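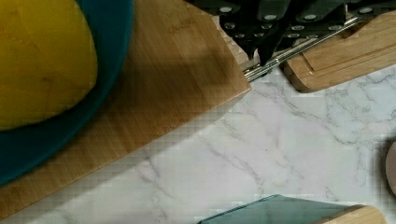
Brarberg Study Planner for Adult Learners

I made this planner for myself first. I was 43, working full time at a dental office, and six classes into a degree I'd started twice before. Every planner in the campus store assumed I was nineteen and had my afternoons free! So I drew my own pages on printer paper, and my classmate Leen Nassar kept asking for copies, and here we are.

The Brarberg is undated, so you can start it in August or in the middle of a spring term and you won't waste a page. It has 200 pages and covers two semesters plus a short summer session. Each week gets a spread. The left side is your regular life (shifts, kids, the car inspection) and the right side is school – readings, papers, who you still owe an email. I tried putting it all on one side and it was a mess.

In the back you'll find a degree map. You write in the credits you've already got, including transfer credits from that community college you went to way back when, and then fill in what's left. Mine had 17 credits I'd forgotten about. Go ask for your old transcripts, seriously.

There's also a money section for tuition due dates, book costs and what your employer will pay back. Defne Karaca, who went through her company's reimbursement program, helped me redo that part for the second printing. It now has a line for the date you sent the form in and another for the date the check came.

What people have told me:

"I keep it in my work bag and do my Sunday planning on the train instead. The paper holds up to my gel pens." – Orestis Lambrakis

"Good planner, but I wish the weekly boxes were a little taller. I write big." – Stanisława Bielecka

(Stanisława, I heard you. The boxes are taller now.)

Details
Pages: 200
Binding: spiral, lies flat
Cover: gray or dark green
Item number: 1209

Shipping takes a week, a bit longer when fall classes are starting. If you run an adult degree program and want 125 copies or more, write to me before you order and I'll work out a price – I can put your school's advising phone number inside the front cover too.

Ilse Sauerland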